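Grurnell minivan and camper open day, notes from the hall

Typed up on the train back so excuse the state of it. June, hot, parking awful. Got in just after opening and the queue for the coffee was already longer than the queue for the cars.

Went for one reason: to sit in the new Furemari seven-seater before deciding whether to keep our old van going another winter. Ended up seeing a fair bit else.

The Furemari first. Sliding doors both sides, powered, with a handle you can pull yourself if the motor is being slow. Good. Third row folds flat in one go, strap on the back, no wrestling. I'm tall and I could sit back there with knees not quite in my chin. Wouldn't want to do Edinburgh in it. Middle row slides but doesn't come out without a spanner, which the chap on the stand was a bit quiet about. Boot with all seats up: two cabin cases and a coat. Our old one takes a pushchair as well.

Dash is nearly all screen. Heater controls are real knobs, thank goodness. Volume isn't. Cupholders everywhere, I stopped looking for more.

Test drive was a short loop, out past the retail park, over the speed bumps and back. Smooth enough change, it holds on to a gear going uphill and then lets go with a bit of a nudge. Steering very light. Visibility out the back poor with the headrests up. Road noise fine at 40, never got above that becuase of the roadworks. 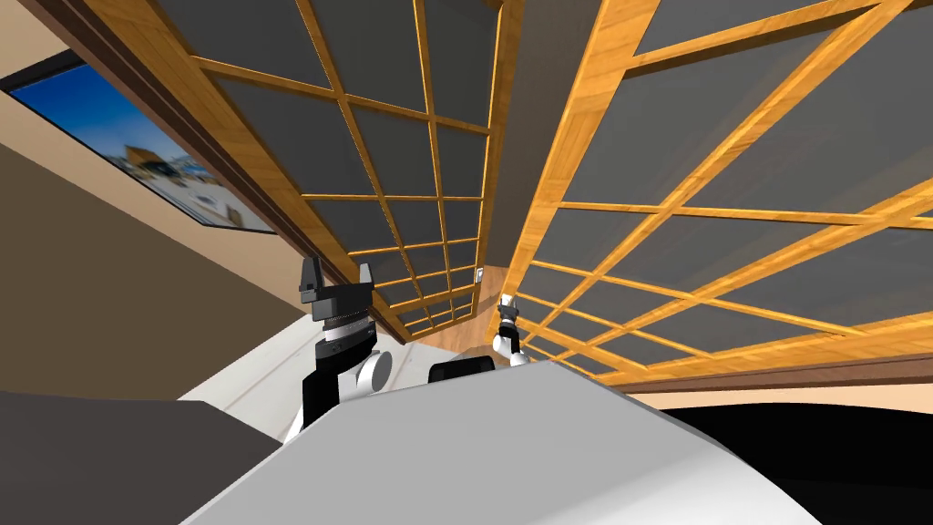
Kobe Van Acker reckons the nudge goes away once the gearbox has had a few weeks to learn your driving, and that his did it on every hill until the first service and hasn't since. He also gets a lot less to the gallon than the leaflet promises, mostly school runs, and says not to bother with the bigger wheels, they make it crash over potholes. Useful. Wrote all that down on the back of the leaflet.

Price then. The middle trim is the one to have I think, heated front seats and the rear camera. Top trim is another 2305 on top and for that you get the glass roof, a tailgate that opens when you wave a foot at it, and nicer seat fabric. Waved my foot at it four times. Opened once. Deposit to hold one is 500, refundable for a fortnight. Didn't.

Part exchange desk offered me roughly 2000 for ours without going out to look at it. Might go up, might go down, they said. Well yes.

Next stand along was Dijkstra, who do camper conversions on the same van. Pop-top, slide-out hob, bed that makes up from the middle row. Lovely work on the drawers. The bed is narrow though, two adults would need to be fond of each other, and the fridge sits exactly where a rear-facing child seat wants to go. Asked about that and got a brochure. The awning rail is on the nearside only, worth knowing if you go abroad much. Lead time is until spring.

Nudero had the roof boxes and bike racks. Tried the towbar rack, tilts out of the way with the bikes on so you can still get at the boot, and it didn't take much effort even loaded. Two-bike version only on show. The straps looked thin to me. Roof box opens from both sides, bit of flex in the lid, clips felt solid.

Workshop tour was at half past two and the best part of the day. Small group, hi-vis vests. Saw a gearbox out on a bench with the casing off and had the fluid change explained properly, first time anyone has bothered. They said sealed for life means sealed for the life of the warranty, and to get it done regardless if you tow. Tyre bay after that, then the alignment rig, which was switched off for lunch still. At half past two!

Handed the vests back and came out past the parts counter. Got a pair of wiper blades for the old van while I was there, wrong length as I've now found out, will have to post them back.

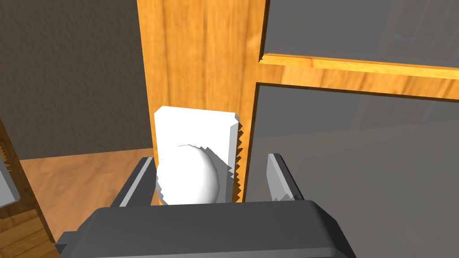 If you're going to the next one

Go early for the test drives, the list was full by eleven. Bring your licence, the plastic one, they wouldn't take a photo of it on a phone. Take the child seats in with you as well, I saw one family carrying theirs back and forth to the car park and wished I'd done it. The stand staff don't mind you strapping them in.

Bacon rolls are cash only and ran out by one.

Still undecided on the Furemari. Want another go in it on a proper A road, and with the kids in the back, who will tell me exactly what's wrong with it. The local dealer has one coming in as a demonstator and I've put my name down. Will add a bit here when I've had it.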